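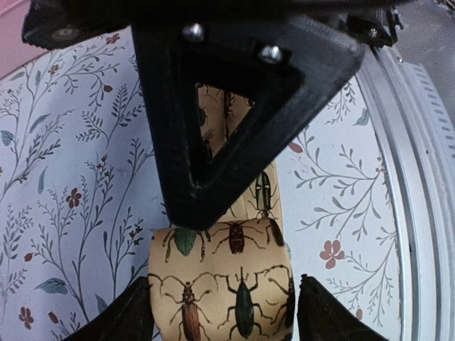
Home | Notebooks | Builds | Devices | Search | Log in

October, 9:40

Android-on-desktop comparison, continued. Graria 4 landed on the shared laptop this morning and I'm supposed to say whether we can drop Iketti and move the app testing over. Writing as I go so there's a record of what I did and didn't check.

The release notes promise "near-native" speed. Near what, they don't say. Last version's notes said the same and it dropped keystrokes any time the window lost focus, so I'm starting from the position that nothing has changed until I see it.

Install was fine. It wanted virtualization on in the BIOS, which it already was, and then asked for a restart anyway. First launch took long enough that I went and refilled the kettle. Second launch was quicker. It put two icons on the desktop and one in the startup list without asking. Removed the startup one. Will check after the next reboot whether it comes back, because the old version did exactly that.

10:25

Ran our usual benchmark script on both, same laptop, power plugged in, nothing else open except the terminal.

Iketti: 2,433
Graria, default settings: 3,861
Graria, with the "compatibility" renderer: 910

On paper that's a big win for Graria. I don't trust it yet. The default profile reports itself as a phone with a much smaller screen, so it's pushing fewer pixels than Iketti was. Our own fault, the script doesn't fix the resolution. Somebody (me, probably) should have put that in when we wrote it. The 910 matters more in my opinion, as two of our test apps only draw properly on the compatibility renderer. On the default one the map view in the delivery app is a gray box and the text in the settings page is doubled.

Not quoting the 3,861 to anyone until it's been run again at matched resolution. Please don't paste it into the chat either.

11:10

Key mapping. Graria's big selling point this time. You drag labels onto the screen and bind keys to them. Works in a full-screen window. Resize the window and the labels stay where they were while the app underneath moves, so the tap goes to the wrong place. Closed and reopened, labels back in position. So it's a redraw thing and maybe they'll patch it. They've had it open on their forum since the beta.

Scroll wheel sends a swipe that's far too long. There's a sensitivity slider. The slider does nothing that I could find at either end.

Copy and paste between host and guest: text okay, accented characters okay, pasting a whole paragraph into the notes app cut it off at the first line break. Iketti gets this right and has for ages.

13:30

After lunch. Left both idle while I was gone to see what they'd do. Graria's memory use had gone up with no app running. Iketti's was flat. One lunch isn't a leak test, so I'm only writing it down. Needs an overnight run with logging.

Network: the guest can see the Diekmann test server over the VPN only if the VPN comes up first. Start it the other way round and you get a timeout and no useful message. Easy to live with once you know, but it'll cost each new person half a morning.

Installed the Ferkard build from last sprint on top. Login screen okay, camera permission okay, crashed on opening the scanner. Tried 3 times, same crash each time. On Iketti the scanner opens with a black preview, no crash. On the real phone it's fine. I'd call that our bug more than theirs – we assume a rear camera exists and don't check – but I've attached the log to the ticket and not argued the point there.

15:05

Reboot. Startup icon is back.

Where I am with this: no switch for now. Keep Iketti as the default and leave Graria on the shared laptop for anyone who wants to poke at it. The speed might be real. I'd want to see it with the resolution fixed and on the renderer we'd have to use, and my guess is most of the gap goes away.

To do:
– add fixed width and height to the benchmark script, rerun both
– overnight idle run, log memory every minute
– find out what the free license says about office use (the page contradicts itself)
– try the Ferkard scanner with a dummy camera set in the profile
– check if the older Graria uninstaller left its driver behind, there are two entries in the device list and I only expected one

Laptop is back on the shelf, charger in the drawer under it. Don't let it update itself before the rerun.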